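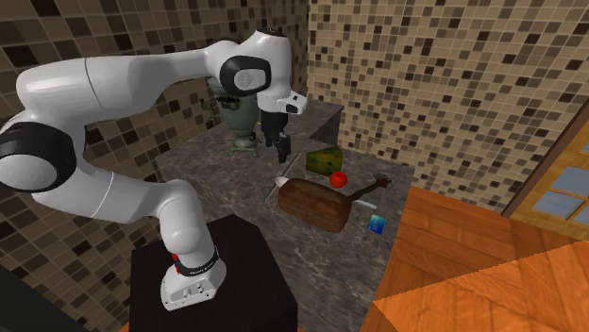

White arm with black joint caps, on its black pedestal.

Rillcombe House — Guest Questions

Updated February. If it's not on here, call the desk, we pick up most of the time.

What time is check-in?
3 pm. Bags can come earlier, we'll put them behind the desk. Rooms no, sorry, they're being made up.

And check-out?
11 am. Late check-out till 1 if the room isn't booked that night. Ask the evening before, please, not at 10:55.

How many rooms do you have?
22, over three floors. First floor rooms open on the garden side. Third floor is under the eaves and the ceilings slope, so tall guests may want to book lower down.

Is there an elevator?
To the second floor only. The last flight is the original staircase and it's steep. Tell us when you book if stairs are a problem and we'll hold something on one or two.

Do all rooms have there own bath?
All but two. Rooms 31 and 32 share the hall bath, priced lower for that reason. Robes in the closet. Good for families taking both.

Can I bring a dog?
Yes, first floor rooms only. One dog per room, $22 a stay, not a night. Not in the breakfast room. Cats — we've had requests — no.

What's breakfast like?
7 to 10, included. Eggs, toast, oatmeal, fruit, whatever Radoslava Michalík has baked. Usually a poppyseed roll, goes early. Gluten free bread on request, tell us the night before. Packed breakfast for early starts, same thing.

Is there dinner?
Not in the house. The Ikeda Room across the courtyard is run separately by Osamu Chiba and does dinner from 5:30, small menu, mostly fish and noodles. Book with them directly. You can charge it to your room if you tell them at the start of the meal. Not at the end, the slips get mixed up.

Where do I park?
Lot behind the building, in off Nonik Street. Free. Not marked very well, look for the low brick wall. Don't use the bank's lot next door, they do tow.

Is the wifi any good?
Fine on one and two. Patchy on three. Network name and password are on the card by the phone. The Osto lounge downstairs has the best signal and a proper desk if you need to work.

Can we hold an event?
The lounge seats 40, the courtyard holds 100 standing. No amplified music outside after 9 pm, town rule. Email with your month and your head count and we'll send prices. A deposit holds the space.

Is the heat on in the rooms?
Steam radiators, October to April. They knock a bit first thing in the morning. Valve is on the left side, turn it all the way on or all the way off — halfway makes it leak. Window units for cooling in summer.

What's your cancellation policy?
Full refund up to 3 days before. After that we keep one night. Holiday weekends it's two weeks, it says so on your confirmation. If the road is closed for snow we'll move your dates at no charge.

Do you take cash?
Yes, but we need a card on file for the room regardless. No checks.

I left something behind.
Call or email with your room number and what it was. We keep things 2 months. We'll mail it if you cover the postage. Phone chargers go in a box at the desk, come and have a look thru it.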